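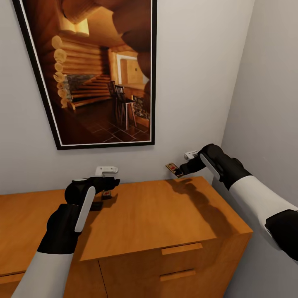 Section 6. Rehearsing the two-arm mousetrap job in simulation

Do this section before you power up either arm on the bench. A simulated mousetrap has never hurt anyone's gripper pads, and the pads are the dearest part of the Clalora build you can ruin in a single afternoon.

You will need the arms calibrated (Section 4), the Fandano scene files unpacked, and a computer that doesn't sound like a hair dryer when asked to draw a shadow.

6.1 Loading the room

1. Open the Fothergill viewer and choose Scenes, then Cabinet Corner. The first load takes a while. Make tea.

2. Check that the cabinet sits squarely under the framed picture of the log cabin. The cabin is decoration and can't be entered, whatever the staircase suggests.

3. Check that both arms are present and come in from your side of the cabinet. If only one turns up, the second has probably been given the same address as the first. Go back to 4.3.

4. Press Home. Both grippers should stop clear of the cabinet top and open fully.

Note: The view tilts with the camera setting, so the picture may look as though it was hung by someone in a hurry. Leave it alone. Straightening it in the scene editor also moves the wall it hangs on.

6.2 Picking up the trap

1. Select the right arm. Set grip force to 25 per cent.

2. Lower the gripper until the jaws sit either side of the trap's wooden base, then close slowly.

3. Raise the trap just clear of the cabinet top and turn it until you can see the red label. If you can see the label, so can the Zistidex tracker.

4. Hold for a slow count of 6. If the trap sags or spins, open the jaws, put it back and raise the force a little at a time.

Caution: Keep the jaws off the metal bar. The simulator will let you grab it and will look quite pleased about it. The real one has other views.

6.3 Working with both arms

1. Set the minimum gap between grippers to 136 mm. You can shrink this later, once you trust your calibration and your neighbours at the workshop have gone home.

2. Bring the left gripper in over the cabinet top, then the right, one at a time. Both will be reaching toward the back wall, and this is where elbows meet.

3. Watch the shadows. With the light overhead, the shadow under a gripper is a handy guide to its height — better than the depth readout, which sulks.

4. Save the run under a name you'll recognise on Tuesday. "Test final new 2" is a popular choice and a poor one.

Note: The log keeps the last 1,495 moves and then writes over the oldest. Export anything you want to keep before starting a long session.

6.4 If something goes wrong

Arm shakes at full stretch: lower the speed, then check the joint limits.

Trap passes through the cabinet: collisions are off. Turn them on under Physics and reload the scene.

Both arms freeze: press Stop, then Home. If they stay frozen, restart the viewer before touching any settings.

Go on to Section 7 after three clean runs in a row.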